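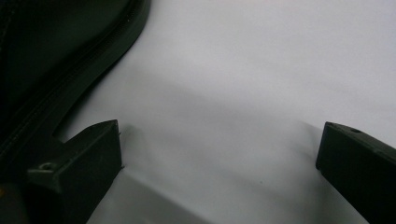 Donum is automating part of its shoe room, and we want people who know the work to help shape it!

Our returns floor in Skolel handles formal shoes: pairing, checking, setting them on the rack. We're bringing in robots for the most repetitive stretches, and we're hiring two handling demonstrators to show them how it's done.

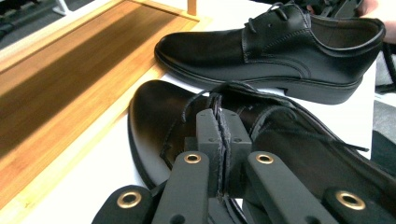 Returns work is fussier than it sounds, and that's what makes this job fun. You'll work with hand-held grippers, so your fingers have to relearn small things. Glossy black leather shows every careless touch, a long lace can trail right across the opening of the shoe, and you'll find your own way of pinching a collar without dragging the whole pair along. We want to hear about it — your notes go straight to the engineers at Galanis.

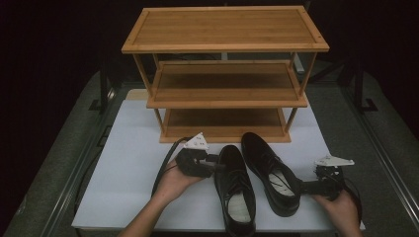

2 min read

What changes for the floor team? Less bending and reaching, more judging and fixing. All current staff keep their hours, and demonstrators move into robot support roles after training.

You'll need steady hands, patience and an interest in how things work. No coding. Shoe or retail experience is great (so is stage wardrobe!). Training lasts 80 hours and is fully paid. Shifts run four days a week, starting in October.

Apply at the Donum front desk or ask for the Madine project form.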